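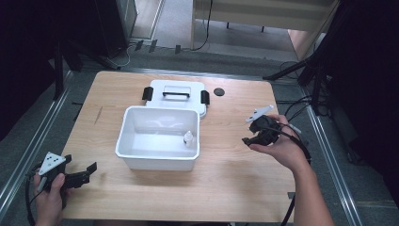
Pleteo bench inspection, Engelbrecht robotics club. Fill this in before anyone squeezes anything. The rules for Jiden, our box-packing task, allow one dropper bottle in the tub and no passengers, and the bottle stands near the inner wall, where the grippers have least room to be clever. The lid goes flat behind the tub, handle up, with both black clips clear of it.

Last updated: April

1. Table steady, nothing on it that isn't in the task.
PASS. One pencil case evicted.

2. Gripper cables run down past the wrist and away from the jaws.
PASS, second attempt. The first route went through somebody's sleeve.

3. Marker plates tight on both grippers.
PASS. Finger tight is still not tight, whatever it says in the Burnis handbook, page 42.

4. Jaws open fully and close without grinding.
PASS on the left. The right makes a small noise, described in the log as "thoughtful". Re-check after run 101.
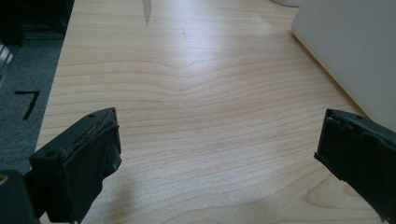
5. Pads stuck down along their whole length.
ADVISORY. We have used up to 207 pads this year and the glue budget is a matter of record. Press each one with a thumb. If it moves, so do you, to the glue drawer.

6. Screws in the jaws checked with the proper key.
PASS. The proper key was found in the biscuit tin.

7. Floor cables clear of feet.
FAIL, then PASS after tidying. Then someone tidied it again, so please look.

8. Bottle cap on firmly.
PASS. Water only, and the cap stays on. The carpet has suffered enough.

9. Run number written down before the run.
FAIL. We have two runs called 327 and strong opinions about both.

Overall: fit to use, with item 9 to be put right by whoever is holding the pen.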